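Leaving the house: the June trip to Brosedau
Checked by Kerttu, Monday, with remarks

1. Passports, 4 of them. Found. Mine expires before my patience does, but only just.

2. Water off at the stopcock. Done. Stamatia went back to make sure, then I went back to make sure of Stamatia.

3. Perishables. Milk poured away, cheese eaten standing up. Fruit still to deal with – oranges can travel, anything soft gets eaten tonight.

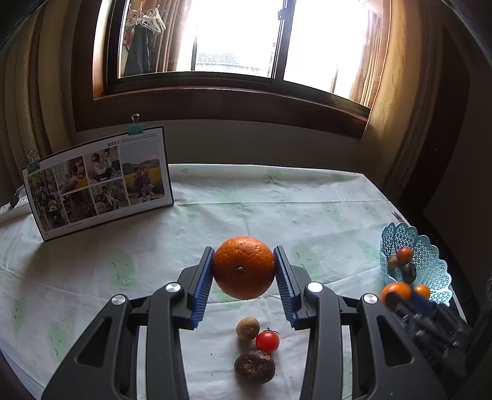
4. Smoke alarm. Pressed, loud, working. Next door now knows we're off.

5. Car. Tyres fine. 498 km each way and one working cup holder. Not a fail, but noted.

6. Windows. All shut except the bathroom one, which has never shut. Carried over from last year's list.

7. Spare key to the Helmys at 19. They have asked for written instructions on the fern.

8. Presents for my aunts. Outstanding. See Stamatia.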